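Workbridge Home Notes
Care and Storage of Meditation Cushions, Mats and Timers

Last revised 4th February

Meditation equipment is simple, and most of it fails for simple reasons: compressed fill, damp storage, dead batteries and skin oil on fabric. The notes below cover routine care for the items most often kept in a home practice corner. They apply to daily use of one or two sittings. For shared equipment, halve the intervals.

Buckwheat cushions

Buckwheat hulls must never be washed. Open the zipper over a large bin, pour the hulls out slowly and shake off the dust outdoors. Wash the empty cover inside out in cold water on a gentle cycle, then hang it to dry. A cover that still feels cool at the seams is still damp. Refilling a damp cover is the usual cause of a musty cushion.

Hulls flatten with use. When the seat height has dropped by a finger's width, top up with fresh hulls. When most of a handful looks split or powdery, replace the whole fill. Hulls can be put on a garden bed.

To adjust height, remove or add one cup at a time and sit for a full session before changing it again. Knees that float above the mat usually mean the seat is too low.

Kapok cushions

Kapok packs down and does not spring back by itself. Knead the cushion from the edges toward the center once a week. Do not machine wash kapok, even inside its inner liner. If the fill gets wet, pull it apart by hand on a clean sheet and leave it in moving air for 9 hours, turning it once. Clumps that stay hard after drying should be discarded.

Floor mats

Cotton mats shift on hard floors. A piece of open-weave rug underlay cut slightly smaller than the mat will hold it in place. Rotate the mat 90 degrees every month so the knees and ankles do not always press on the same batting. Some square mats have a tufting button at the center; check the thread when you rotate, and resew with waxed thread at the first sign of slack.

For spots, use a white cloth, cold water and a drop of dish soap. Blot from the outside of the mark inward. Colored cloths can transfer dye.

Wooden benches

Folding benches loosen at the hinge. Check the screws every June, when the wood has taken up some summer moisture, and again after the heating has been on for a few weeks. Tighten by hand only. If a screw turns without gripping, remove it, glue a sliver of matchstick into the hole, let the glue set and refit the screw.

Felt pads under the legs pick up grit, and grit scratches floors. Replace them when the surface turns shiny. A raised grain on the seat can be taken down with 200 grit paper, always along the grain, then wiped and waxed.

Timers and bells

Remove the batteries from any timer that will sit unused for a month. White crust on a contact comes off with a cotton swab and a little white vinegar, followed by a dry swab. Let the compartment dry before closing it.

Metal bowls and bells should be wiped after handling. Finger marks darken brass within days in a humid room. Keep the striker apart from the bowl, as leather and some dyed felts can leave a stain on metal. Polish the outside only; residue left in the bowl can dull the tone.

Eye pillows and masks

Flaxseed fill keeps for a year or so. Replace it when it smells oily. Foam masks should be wiped with a barely damp cloth after use and dried flat, out of the sun. Do not fold a molded mask. Elastic straps last longer if the adjuster is backed off before storage.

Food and the practice corner

Crumbs attract moths and pantry insects, and both will go through a buckwheat cover. Eat elsewhere, at a table, and wash hands before handling fabric. For those who sit before breakfast, setting the food out first saves a trip to the kitchen with stiff legs.

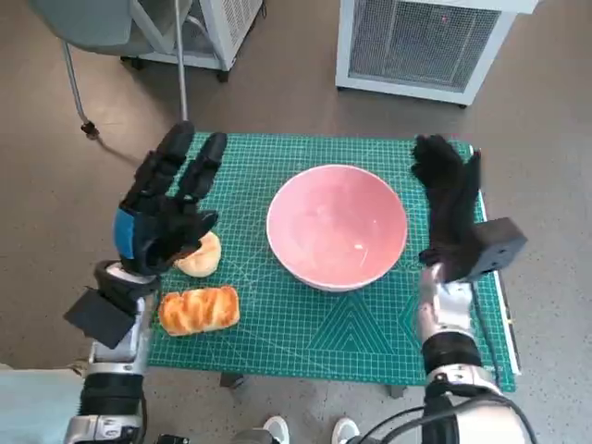 Bun, braided loaf and bowl on a green cutting mat.

Seasonal storage

Cushions go into cotton bags, never plastic. Stand them on edge on a shelf at least 4 inches off the floor. Cedar blocks are adequate against moths if they are sanded lightly when the scent fades. Label each bag with the fill type, as kapok and buckwheat covers are easily confused once empty.

Related pages
Repairing a zipper on a round cushion
Choosing a mat size for small rooms
Sewing an inner liner: the Vundatitz pattern
Replacement hulls by mail: Tomaszewski, Wulturport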